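Callow Exploration
Minutes of the site operations meeting, Salar project
Held in the Fusen camp mess room, 2022-12-09

Present: Site Manager (chair), Senior Geologist, Drilling Supervisor, Core Shed Lead, Camp and Stores Coordinator, Health and Safety Adviser, Environmental Officer (by phone for items 4 and 5)
Apologies: Database Geologist

1. Minutes of the October meeting

Agreed as a correct record, with one change. Under "Fuel", the word "weekly" should read "fortnightly". The Core Shed Lead will reissue the file.

2. Matters arising

2.1 Gate at the lower laydown yard. The new hinges are on and the gate now closes. The padlock has been changed to the same key as the core shed.

2.2 Satellite link. Still dropping out in the afternoons. The supplier wants the dish moved to the north side of the office block. The Camp and Stores Coordinator has asked for a quote for a longer cable and is waiting to hear back.

2.3 Sample dispatch forms. The old yellow forms were still being used on night shift. They have been taken out of both rig offices. Anyone who finds more should bring them to the core shed.

3. Drilling

3.1 The Drilling Supervisor reported that the Fajardo hole was stopped at 613 metres, short of plan, after the rods became stuck in broken ground. The rods were recovered except for the bit and the core barrel. The hole has been capped and tagged.

3.2 There was a long discussion on whether to wedge off the existing hole or start again from a new collar. The Senior Geologist would prefer a wedge, as the target is close to where the hole stopped. The Drilling Supervisor said the broken zone starts well above that depth and he did not want a second string lost in it. It was agreed to ask the contractor for a price for both and decide by email before the crew goes on break.

3.3 Mud. Losses were heavy in the upper part of the hole. The crew went through more polymer than was ordered and borrowed two pallets from the Salar rig. These need to be replaced. The Stores Coordinator asked that borrowing between rigs be written in the stores book on the day it happens.

3.4 Core recovery on the Salar rig is good below the weathered zone and poor above it. The Senior Geologist asked for shorter runs in the top section of the next hole. The Drilling Supervisor agreed to this for the first 60 metres, after which the crew can go back to full runs if recovery allows.

3.5 Depth blocks. Several blocks in the last batch were written in pencil and could not be read once the core had been washed. Paint pen only from now on. A box of pens has gone to each rig.

4. Water

4.1 The Environmental Officer reported that the flow meter on the Fusen bore has been replaced and the old one sent away for testing. Readings for the days without a meter will be entered from the pump hours and marked as estimates in the log.

4.2 The lower sump at Fajardo needs cleaning out before anyone drills there again. The excavator is booked on the access road for now. The Site Manager will find a gap in the road programme.

4.3 The landholder has asked for the track past his stock tank to be watered when trucks are running. Agreed. The water cart driver is to do one pass in the morning and one after lunch, and to keep to the marked side of the tank.

5. Rehabilitation

5.1 Two of the older drill pads at Salar are ready to be ripped and seeded. The seed is in the container behind the workshop. The Environmental Officer wants this done before the rain and asked that the topsoil heaps not be driven over in the meantime. There are fresh wheel marks on one of them.

5.2 Collar markers. Some of the concrete plugs have the hole number on the top only, and they are hard to find when the dust builds up. A steel peg with a tag will be added beside each one.

6. Core shed

6.1 The shed is nearly full. The Core Shed Lead has 56 trays waiting to be logged and no clear rack space for the next hole. He proposed moving all sampled core from the first Fajardo holes to the long-term store in the lower yard, stacked on pallets and strapped, with lids on the top layer. Agreed.

6.2 Pallets in the lower yard are to be kept off the ground on sleepers. Some of the oldest ones have sunk at one corner, and the trays on them should be checked for movement before anything is put on top.

6.3 Trays. An order for 2000 trays was approved at the October meeting but was held up while the size was confirmed. The order has now gone in. Half will be delivered to Fusen and half to the Salar gate. The Drilling Supervisor asked that the lids come on the same truck this time.

6.4 Tray labels. Everyone is to use the same layout: hole number, tray number, depth from, depth to, with an arrow for downhole. Labels go on the left-hand end. The Senior Geologist will put a sample label on the shed noticeboard.
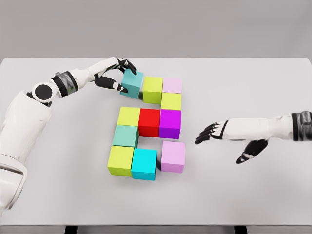 6.5 Core saw. The blade guard has been repaired and the saw is back in use. The drain beneath it blocks with cuttings and must be dug out at the end of each shift. The Health and Safety Adviser asked for this to be added to the shift sheet so that it is signed for.

6.6 Photography of wet and dry core is behind. The Database Geologist had sent a note asking for the hole number board to be in every shot, as several sets from the Salar rig could not be matched to a hole. The Core Shed Lead will speak to both shifts.

7. Health and safety

7.1 One first aid case since the last meeting, a pinched finger while lifting a full tray. The tray was being carried by one person. Full trays are a two-person lift, and this will be gone over again at the shift start talks.

7.2 Light vehicles. A flag and beacon are needed on every vehicle beyond the Fusen gate, including visitors' vehicles. Spare flags are kept in the gate office.

7.3 Heat. The shade cover at the Salar rig has torn along one side. A new one is in stores and will go up at the next crew change. Ice is to be sent out with the morning vehicle.

8. Camp

8.1 The second washing machine is out of use until a pump arrives. Night shift has asked that the working one be left free for them after breakfast. Agreed, and a notice will go up.

8.2 Room list for the break. People leaving gear in rooms must tell the Camp and Stores Coordinator, as some rooms will be used by the road crew.

9. Any other business

9.1 The Senior Geologist asked whether the Callow office still wants hard copies of the daily logs. The Site Manager will ask. Until there is an answer, carry on printing them.

9.2 The spare key for the sample container is missing. Please check pockets and vehicles.

Actions

Core Shed Lead: reissue October minutes; move sampled Fajardo core; speak to shifts on photographs
Drilling Supervisor: get prices for wedge and new collar; brief crews on shorter runs and paint pens
Senior Geologist: sample label for noticeboard
Camp and Stores Coordinator: dish cable quote; replace polymer; shade cover; washing machine notice
Environmental Officer: bore log estimates; pegs and tags for collars
Health and Safety Adviser: add saw drain to shift sheet; two-person lift talk
Site Manager: excavator time for the sump; ask Callow about printed logs

Next meeting to be held after the break, date to be sent round by email.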